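Zasovley Bakery Services
Progress report to the Grineleck Fund, second reporting period
Oct 14, 2020
Project: Burnis, automated plating and packing of finished pastry

1. Summary of the period

In this period we moved from preparation to regular trials. The gripper is now tried on finished products, glazed and filled, where before we used only plain rolls. The packing line in our Kramer building continues to work by hand in all shifts, and no job was removed or changed in grade because of the project. The training of the staff started later than we planned, and we explain this in section 4.

2. Technical work

The trials had 2,177 pick attempts in total. We count an attempt as good when the product is lifted, moved and put down without a mark that a packer would reject. Plain products are near to the level we need. Glazed products are still behind. The difficulty is mostly the glaze, which sticks to the finger when it is fresh and breaks when it is old. We changed the closing speed 3 times and the present setting is the best one until now, but we do not consider it as final.

The second difficulty is the plate. For the hotel customers the pastry must be placed on a plate and not in a tray, and the arm must then come down close to the rim. The wrist camera helps in this, but the fingers themselves hide a part of what it sees. We asked the supplier of the fingers for a narrower type and we wait for the offer. 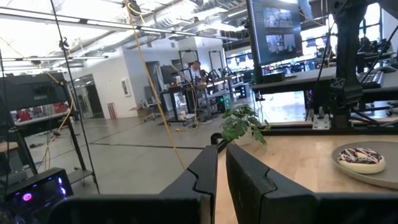 Wrist camera view at the trial table: gripper fingers, with a glazed doughnut on a plate at right.

The operators have asked that the wrist view be kept on the monitor during all trials, also when the arm works alone. They say that they understand earlier from the picture that a pick will go wrong than from the movement of the arm. We agreed to this and it is now written in the working instruction.

3. What changes for the people

When we wrote the application, we expected that the main change would be less lifting and less repeated wrist movement for the packers. This remains the aim. However, the interviews made in this period show other matters which we did not give enough attention.

We interviewed 17 employees from packing and finishing. Most of them are not against the machine. Their questions were about the order of the work: who decides when a batch goes to the arm, who cleans the fingers, and whether a stopped arm is counted against the shift. Several packers with long experience were worried that they would only watch and refill. One of them told us that she can feel a bad glaze through the glove, and she asked where this knowledge would go. We think it is a fair question. As a first answer, a packer now sits in every trial and decides which products are rejected, and her decision is the reference for the system.

Cleaning of the fingers was at first given to the packers without additional time. This was our mistake. From the present month it is planned time, it is paid as such, and it is entered in the shift sheet.

4. Training

9 employees have finished the basic course (safe stop, restart, change of fingers, report of a fault). The second group could not begin because the course material existed only in English and many of the night shift read it with difficulty. The translation is now ready for the first two modules. The third module, about fault reports, needs to be rewritten first, as the participants of the first group found it too long.

5. Deviations from the plan

The trial on the real packing line is moved to January. We do not ask for additional money for this change. The amount reserved for external training will be partly used for the translation, and we request the approval of the Fund for this transfer.

6. Next steps

Test of the narrower fingers, when they arrive. Second training group, night shift first. Agreement with the employee representatives on how stops of the arm are recorded, before any work on the line begins. The full table of trial results and the interview questions are sent separately with the financial statement.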